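Flumutgate Residents' Newsletter
Home and Household pages

Bamboo sleeping mats: airing, cleaning and use as a sorting surface

The summer bedding note has been rewritten for this issue. The previous version dealt with quilts and blankets only, and several households on the Tosmont side asked for the same treatment of slatted bamboo mats, which have become common in the top-floor flats where the bedrooms hold heat well into the evening. What follows covers construction, daily care, washing, storage, and the use of a bed mat as a surface for sorting and folding clothes. The notes on dark garments at the end replace the old laundry leaflet, which is withdrawn.

Construction

Most slatted mats sold for beds are built the same way. Thin strips of bamboo are laid side by side and held in line by thread, by a cloth backing, or by both. A bound edge is usual on the better ones. The slats give the mat its stiffness in one direction and the thread gives it flexibility in the other, so a mat will roll readily one way and resist rolling the other way. Forcing it against the slats cracks them. A cracked slat should be dealt with at once, as described under Repairs, because it will snag sheets, nightclothes and skin.

Color is a poor guide to quality. Pale slats are usually close to the natural color of the cane. Browner slats have been heated or stained, and a stained slat can transfer color when it is damp. Test an unfamiliar mat with a white cotton cloth, wrung out in plain water and pressed on one corner for a few minutes. If the cloth comes away tinted, wipe the whole surface and repeat the test before the mat goes on a bed.

Laying the mat

A mat goes directly on the mattress or over a thin fitted sheet. Over a thick topper it will bow in the middle and the threads will take a load they were not made for. Check that the mattress is flat and that no buttons or tufts stand proud. On a bed with a footboard, leave a finger's width of clearance at the foot so the bound edge does not rub.

Thread lines should run straight. If a line has a visible kink when the mat is lying flat, the slats on one side have slipped lengthwise. They can usually be tapped back with the heel of the hand, working from the edge inward.

Daily and weekly care

Wipe along the slats with a cloth that has been wrung out hard. Wiping across them pushes dust into the gaps and wears the thread. Once a week, lift the mat and stand it on edge by an open window for an hour, out of direct sun. Strong sun dries the cane too fast and is the commonest cause of splitting on the south side of the building.

Sweat leaves a slight film that a plain damp cloth does not always remove. A few drops of mild dish soap in a bowl of lukewarm water is enough. Go over the surface a second time with clean water. Do not use bleach, furniture polish, or anything with wax in it. Wax makes the slats slippery and holds lint.

Do not soak the mat. Do not put it in a washing machine, and do not hang it over the balcony rail, where the weight pulls on the threads at the fold.

Sorting and folding on the bed

Many of the flats have no table long enough for folding, and the bed is the working surface. A slatted mat is better for this than a quilt. It is firm, it does not cling to the clothes, and loose threads can be wiped off it afterward.
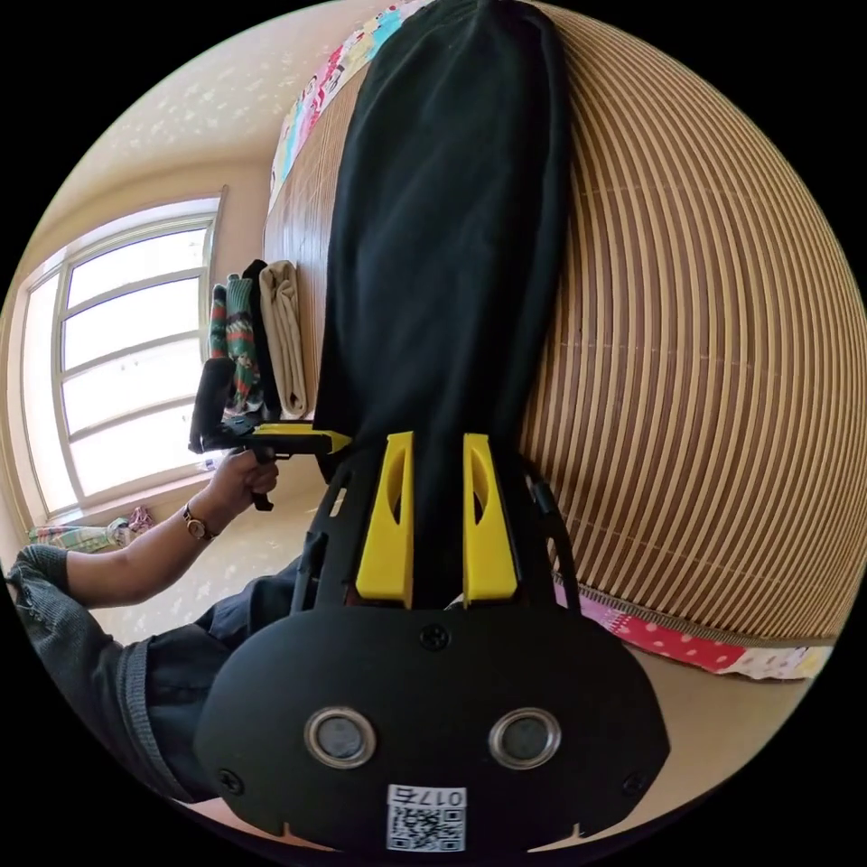
Dark clothing should be sorted and put away before anything else is brought to the bed. It collects lint from towels and flannel, and once lint is worked into a soft fabric it takes longer to remove than the folding itself. Lift each piece clear of the mat by one end and let it hang before laying it down again. A long black garment in soft fabric, held up above tan and brown slats, shows its folds plainly, and the contrast makes pale lint easier to pick out than it would be against a dark blanket. Use a fabric brush in one direction only. Sticky rollers are acceptable on firm cotton but can raise the surface of a fine knit.

Lift garments and do not drag them. Slats are smooth along their length, but their ends and any splinters can catch a thread. This applies particularly to knits, to linings, and to anything with a hook or open zipper. Close zippers before sorting.

Gripping the fabric matters as well. A long garment held at a single narrow point will carry its whole weight there, and a heavy knit will stretch if it is left like that. For a quick look the single grip does no harm. For longer handling, support the garment at the shoulders or at the waistband and bring the other hand under the middle.

Folding long dark garments

Lay the garment face down on the mat with its length along the bed. Smooth it from the center outward with a flat hand. Fold the sides in until the width matches the shelf or drawer, then fold the length in 3 equal parts. A fold in thirds leaves no crease down the center front, where creases in black cloth show most. Fabrics with a sheen mark more readily than matte ones and should be rolled loosely or hung.

Do not press dark garments on the mat. Steam goes through to the slats, lifts stain from the brown ones, and may mark both the cloth and the mattress. Ironing is done on a board or on a folded cotton blanket on a hard surface. Use a pressing cloth for black fabric, or iron from the inside. Iron shine on dark cloth is permanent in most cases.

Repairs

Cracked slat: close the crack with a small amount of wood glue on a toothpick, wipe off the surplus, cover with waxed paper and weight it overnight. Sand lightly along the grain when it has set.

Splinter at the end of a slat: trim with nail clippers, then two or three strokes with a fine emery board.

Broken thread: tie off both ends on the underside before the mat is used again. A loose thread lets its neighbors work free within days. Rethreading a whole line is possible with waxed linen thread and a blunt needle. It takes an evening. Torunn Skjelbred on the second landing has a spool and will lend it, and has asked that the needle come back with it this time.

Worn binding: a strip of cotton tape, folded over the edge and sewn by hand with a running stitch, will last several seasons. Iron-on tape does not hold.

Storage

Mats generally come off the beds in October, when the heating is switched on. Clean the mat, then leave it standing for 2 full days in a dry room. Roll it in its easy direction around a cardboard tube. A mat rolled without a core takes a tight curl at the inner end that is difficult to remove the following year. Tie with cotton tape in two places, firm but not tight, and store upright in a cotton cover. Plastic covers trap moisture and should not be used.

The lower storeroom is not suitable. The building dates from 1926 and the outer wall of that room has always been damp - the two mats left there last winter had black spotting on the underside by spring. The racks in the upper storeroom are dry, and the Nyberg cabinet beside them has space for rolled items on its top shelf. Label each roll with the flat number.

Light spotting can be treated with white vinegar on a cloth, followed by plain water and a full day of airing. If the smell persists after 2 treatments, discard the mat.

Weights

A reader asked what can safely be stacked on a mat while folding. Clothes are no problem in any quantity that a bed will normally hold. Hard objects are another matter. A full drawer set down on its corner will crack slats, as will the feet of a laundry rack. Put a folded towel under anything with legs or corners. The Belora drying racks in the shared laundry have narrow metal feet and should stay off the beds altogether.

Correction

The quilt section in the last issue gave the wrong filling weight for the washing drums. The small drum takes quilts with up to 700 grams of filling. Heavier quilts go in the large drum, one at a time, on the long rinse. The card on the laundry door has been changed to match.

Questions on bedding and laundry can be left in the newsletter box in the main entry. The next household pages will deal with wool blankets and with the moth traps in the upper storeroom, which are due for replacement.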